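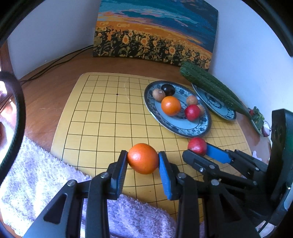
귤껍질 염액, 매염제 없이도 면에 색이 남나?
남기는 하는데 아주 연한 크림색 정도고, 비누로 빨면 거의 다 빠진다.

2월 6일
읽는 시간 3분

껍질 염색 2차. 지난번 건 물을 너무 많이 잡아서 망함. 이번엔 말린 껍질 300g, 물은 껍질 잠길 만큼만. 껍질은 플림운비(Plimunby) 작업실에서 받아온 것. 작년 6월에 말린 양파 껍질은 따로 둠, 섞지 말 것.

원단: Brostell 면 평직, 정련 끝난 것. 마른 무게 221g. 비교용으로 울 자투리 32g도 같이 넣음. 울은 온도 급하게 올리면 줄어드니까 처음부터 찬 염액에 넣고 시작.

순서
- 껍질 끓임, 약불 한 시간. 냄새 좋음. 거품 걷어냄
- 체에 거르고 면포로 한번 더. 찌꺼기 남으면 얼룩짐 (1차 때 그랬음)
- 명반 선매염. 면은 하룻밤 담갔다가 꼭 짜서 넣음
- 염액 온도 올리고 사십 분, 계속 뒤적임
- 불 끄고 식을 때까지 그대로 둠

결과. 명반 한 것: 밝은 레몬색, 생각보다 고름. 철 후매염: 카키 쪽으로 확 꺾임. 철은 좀만 넣어도 되는데 손이 컸다. 울은 면보다 훨씬 진하게 먹음, 예상대로. 무매염 조각은 위에 쓴 대로.

문제: 접힌 자리에 줄 생김. 냄비가 작아서 그런듯. 다음엔 Girkmont 큰 들통 빌려서 할 것. 뚜껑 손잡이 헐거우니 조심.

pH 안 쟀음. 시험지 떨어짐. 주문 넣어야하는데 계속 까먹는다. 소다 넣은 염액은 색이 진해졌는데 얼마나 넣었는지 안적어놔서 의미 없음. 다음부턴 넣기 전에 적자.

세탁 견뢰도는 중성세제로 세 번 빨고 볼 예정. 일광은 창가에 조각 반만 가려서 붙여둠. 떼지 말아주세요. 귤색은 빛에 약하다는 얘기가 많아서 큰 기대는 안 함.

비용 메모: 명반 추가분, 면포 새로. 영수증은 Abdel Hamid 봉투에 같이 넣어둠.

남은 염액은 뚜껑 덮어 냉장고 아랫칸. 마시는 거 아님!! 곰팡이 피면 바로 버릴 것. 한 번 더 우려서 실크에 써볼까 싶은데 정련된 실크가 없다.

다음에 할 것
- 생껍질 vs 말린 껍질, 같은 무게로. 생껍질은 수분 때매 무게 다시 계산해야 됨
- 두유 전처리한 면
- 양파 껍질 염색 위에 귤 겹치기
- 조각마다 꼬리표. 이번에 두 개는 뭐가 뭔지 모르게 돼서 버림
- 고무장갑 새것 (왼손 구멍)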